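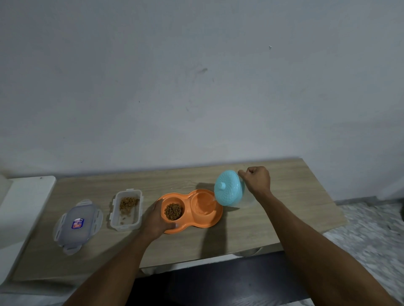

Ranum Double Bowl, Orange

Item 3487. Also comes up if you search "figure eight bowl" or "pet bowl two sides."

Okay, so this is the bowl I get the most emails about, and I'm finally giving it a proper page of its own instead of burying it at the bottom of the feeding section. It's plastic, it's very orange, and it has two compartments joined in the middle like a figure eight. I put kibble on the left and water on the right. You can do it the other way around, obviously, but my cat Skyrme has opinions and I've stopped arguing with him.

I've been using one at home since June and selling them almost as long. I wanted something I could pick up with one hand while holding a coffee in the other, and that's pretty much how my mornings go now. The rim is easy to get your fingers around. I hold it by the food side when I fill it, so my hand is out of the way of the water.

Filling it

Dry food first! I learned this the messy way. If you pour the water first and then tip in the kibble, a few pieces always hop over the middle and go swimming, and then you have brown soup on one side and a cat who won't look at you.

For the water I keep one hand on the bowl and tip the dispenser in slowly with the other. A little at a time is plenty for one cat. You can always add more at lunch, and a shallow amount is so much easier to carry across the kitchen if you forgot to put the bowl down where it lives before you filled it (I forget constantly).

If you have a dog who charges at his dinner, fill it up on a table or counter and carry it down after. Rhiannon Howells, who bought four of these for her boarding place, fills them all in a row on a bench before she lets anybody in.

What I use with it

People keep asking about the turquoise dispenser. It's the Zikesent pourer, item 1255, and it's sold separately. Plastic, with a clear reservoir you can see the water level through and a bumpy domed lid with a little knob on top. I love the color next to the orange, my sister says it looks like a pool party. We get them in small batches so if it says out of stock, give it a couple of weeks.

The clear food box with the clips is NOT something I sell, sorry. Any lidded kitchen container will do. Mine has four clip flaps and I keep a few days' worth of kibble in it so I'm not dragging the big bag out of the closet twice a day. When it gets down to a scattering in the bottom I wash it out and start again.

Cleaning

Warm water, dish soap, soft sponge. Do both sides every day if you can. Kibble leaves a greasy film that you feel before you see it, and the dip in the middle where the two halves meet is where crumbs like to hide. I run an old toothbrush along there on weekends. Please don't use steel wool, it'll scratch the plastic and then you'll be cleaning those scratches forever.

I hand wash mine. A couple of customers have put theirs through the dishwasher on the top rack and reported back that all was well, but I haven't tried it so I'm not going to promise you anything.

Who it suits

Cats and small dogs, mostly. Dalva Leite has two elderly pugs sharing one and sent me the sweetest note about it. If you have a big dog, look at the Ranum singles instead, because a Lab will empty this in one breath and then carry it into the yard. Rabbits seem to be fine with it too!

It isn't a slow feeder. There are no bumps or ridges in the food side. And if your vet wants you to measure exactly how much your pet drinks, I'd go with two separate bowls so nothing gets knocked from one side to the other.

Price and shipping

$9 each. I ship with Pekedura, and bowls go out the next working day as long as I have them on the shelf. They're wrapped in paper, so save it for your cat, who will like it better than the bowl for the first hour. Returns are fine if it hasn't been used. If it shows up cracked, send me a picture and I'll mail you another one, no need to send the broken one back.

Colors: orange only for now. I've asked about green.

Page updated 10/17/18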